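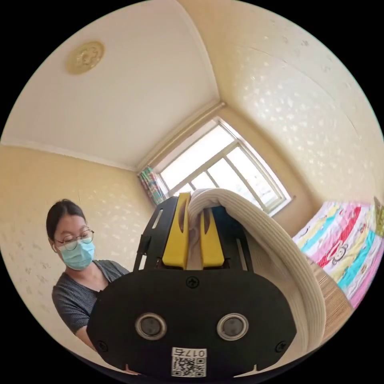 In praise of the dark gray ribbed top

2022-03-21

I have been meaning to write this one since November, when I finally did the big closet clear-out and found that the thing I reached for most was also the plainest thing I own. Dark gray, short sleeves, V-neck, fine vertical ribs. I love it so much! I now have 2 of them and I would happily have a whole drawer.

The V is what makes it for me. I wear thin round wire glasses and, like everyone, I've spent a lot of the last couple of years in a light blue disposable mask, and with a crew neck on top of all that I feel buttoned up to the eyebrows. A bit of open neckline and everything relaxes. Hair pulled back, glasses on, mask on, gray top, out the door.

The ribs

Fine ribbing is so much nicer than the wide kind. The wide kind turns into stripes the minute it stretches, and then you're wearing a deck chair. Fine ribs just sit there looking a little dressier than a plain T-shirt - enough that I've worn mine to dinner in Villville with good earrings and felt completely fine about it.

They do need a little looking after. What I do:

Turn it inside out and wash it cool, with other dark things. I use the Numevar liquid, the unscented one, half a cap.

No dryer, ever. I lost a beautiful green one that way and I still think about it.

Dry it flat on a towel. Hanging it by the shoulders gives you those funny little horns, and the V goes long and sad.

Fold it, don't hang it. Sleeves in, bottom up in thirds, and it stands up in the drawer like a file.

The first one came from Wumalum, back when they still had the little shop next to the bakery. The second is from the same place but the color is a touch bluer (I only notice in daylight, and then I can't stop noticing). They've changed the side seams too. The old ones were sewn flat and the new ones have a ridge, which I got used to by the second week. I'd still go back to the old seams if they asked me.

About the glasses

Since I'm on the subject of things I wear every single day - wire frames and masks can get along! Mine fogged terribly until I started pinching the nose wire properly and pulling the top edge of the mask up high, so the glasses rest on it. Cold mornings are still hopeless. I have a cloth in every coat pocket and they are all filthy.

I was nervous about going round. I'd had rectangles since high school and was sure I'd look like an owl, but thin wire is so light on the face that I stopped seeing them after a day or two. The Didenko optician on the corner bent the arms for me while I waited and wouldn't take any money for it, so I bought a case I didn't need. It's orange. I adore it.

Next on my list is a long-sleeved version of the same top for the fall, if I can find one where the cuffs don't go floppy. If you have a favorite, please tell me in the comments, especially if it comes in a proper dark gray. Washed-out charcoal I have plenty of already, thanks to that dryer.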